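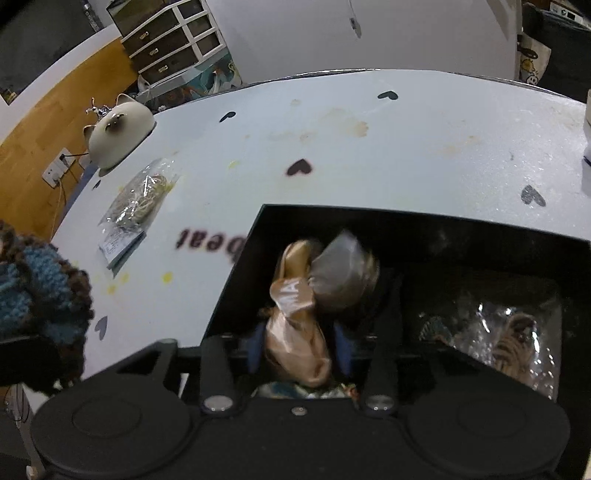

Photo: Stirneda

Home | Storage | Care | Contact

Moroz Drawer Sachets, pack of 4

The maker, Skastosby, says one sachet keeps a drawer fresh for 200 days. We doubt it. Ours smelled of very little after around 2 months, and satin held the scent worse than cotton did. The label also says "recipe of 1778", and we have found no source for that. Fair price, modest product. 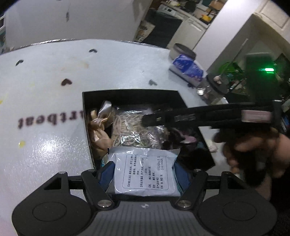
Before you order

Don't expect moth protection. Returns accepted unopened only.

Last updated: July

© Trurkden | Contact | Back to top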